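Folding a sweater is a gorgeous problem for a machine. I have spent the spring following Tristus, a small lab teaching robots to do laundry from demonstrations, and my favorite chapter is the one where the lessons went bad.

In April the team fed 189 folding demonstrations into its model, Vusar. On T-shirts it was a joy to watch! Then came knitwear, and the robot arm closed its fingers a little too late, every single time, pinching air and sweeping off proudly with nothing.

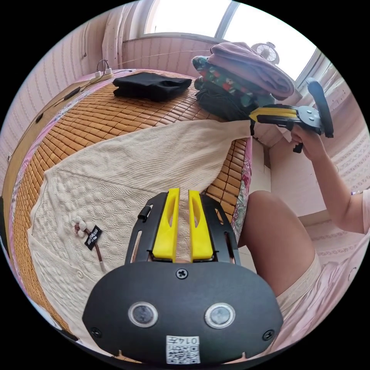
Qiuyue Ren blamed the knit at first, and told me she lost 3 days to friction tests before she thought to compare the clocks on the two hand-held grippers. One had drifted, so the record of the fingers closing lagged behind the video.

I love this kind of fault. The people folding did everything right, cable-knit cardigan and all, and the files looked perfect until you played them side by side.
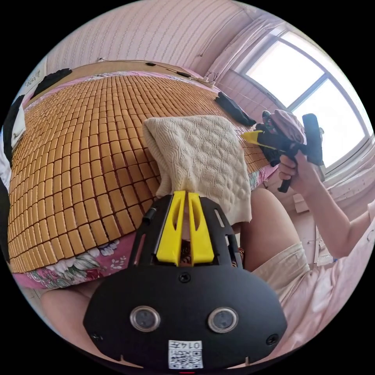 A late grip on a sweater costs you a sweater. The same delay on an arm working near someone's hands is a safety matter, and the lab now treats it as one. Each session opens with 6 sharp squeezes of both grippers, and any mismatch in the timing sends the tools back to the bench. Of the old recordings, 20 couldn't be repaired and were thrown out. Vusar is being retrained on the rest, with thick knits first in line.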